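Zwischenbericht an die Förderstelle, Stand 26. Oktober 2024
Projekt Geto -- Instandsetzung des Gemeindehauses Jemcombe

Die Arbeiten liegen im Plan. Das Dach ist fertig gedeckt, die Rinnen auf der Nordseite fehlen noch. Von den bewilligten 200 Arbeitstagen sind 195 verbraucht; für die Restarbeiten beantragen wir keine Aufstockung. Den Rest übernimmt die Firma Thevar im Rahmen ihres Festpreises.

Der Estrich im Erdgeschoss kam vier Wochen später als vereinbart. Plustton hat dafür einen Nachlass von 662 Euro gewährt, der in der Abrechnung unter Position 4 steht. Die Heizung läuft seit März im Probebetrieb. Zwei Ventile wurden getauscht.

Beim Innenanstrich haben wir uns auf einen gedeckten graugrünen Ton festgelegt, matt und ohne Struktur. Sockelleisten kommen erst nach dem Bodenbelag. 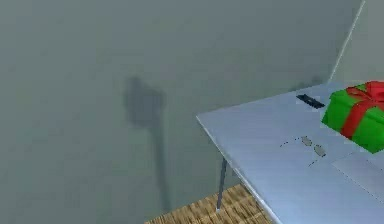

Wandfläche in Graugrün, glatt, ohne Leisten

Offen sind noch die Brandschutztür zum Keller und die Abnahme der Elektrik. Den Termin teilen wir mit, sobald er feststeht.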